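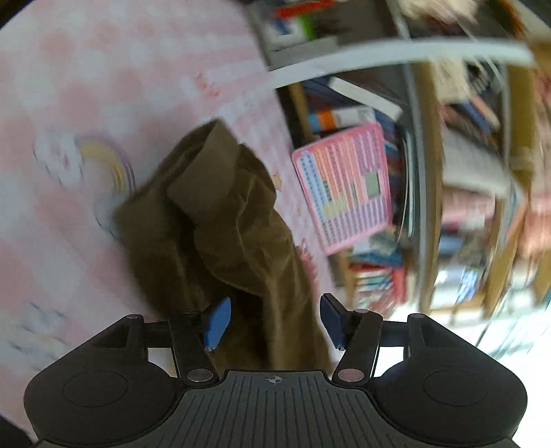
I had always assumed the clever bit of a hand-held gripper was the electronics, and then I spent a morning at Koltex's repair bench in Clarkberg and came away mostly wanting to talk about pins. The tool is the sort you carry about the house, picking things up with it while it records what you do, so that a robot can learn the job later. Its working end is simpler than I'd pictured: two black linkage arms leaning in towards each other, a round metal pivot pin near the foot of each, and a blue finger pad at each tip. Put it to work on a crumpled olive-brown cloth in front of a bookcase and everything depends on those two pads meeting squarely when you squeeze. If one of the pins has worn, they don't, and cloth is the first thing to tell you so.

The bench has a plastic tray for every tool that comes in, and the first thing that happens to each one is a good clean. Fluff is the great enemy! These things live among jumpers, rugs and the dusty ends of bookshelves, and the fibres wind themselves around the pivots until the arms feel stiff and slightly gritty. A dry brush does most of it, a wooden cocktail stick gets the rest, and oil is strictly banned (it holds the dust, and sooner or later it creeps down to the pads).

Then come the pads. They get wiped with a damp cloth, left to dry and pinched together on a strip of paper. You tug the paper from the left, then from the right, and it should drag the same both ways. I was allowed to try a bad one and the paper slid out from one side as if nothing was holding it - you could feel the fault before you could see it. New pads go on in pairs, always, even when only one looks tired.

The pins take longer. Koltex checks them every 60 hours of use, by holding the body still and wiggling each arm sideways with a fingertip. A tiny bit of play is fine. A click is not, and a click means the arm comes off, the pin gets pushed out with a brass punch and a fresh one goes in. I managed this in what felt like half the morning. The bench allows 5 minutes.

What I liked best was the test afterwards, which they call the Anozie run after the workshop that first wrote it down. You open and close the gripper 160 times, and every so often you stop and pick up something awkward: a tea towel, a sock, a single sheet of kitchen roll. Hard objects are too forgiving, apparently. A wooden block will sit happily between pads that are 2 millimetres out of line, while a thin fold of cotton just slithers off the edge and leaves you pinching air.

They used to send all of this away to Vestavov, and the tools would come back in lovely foam boxes several weeks later. Doing it in Clarkberg means a gripper can go in after breakfast and be picking up socks again by three in the afternoon. I asked whether I could take one home for a week and was told yes, provided I kept it away from the cat, and I've been going round the living room with it ever since, listening for clicks.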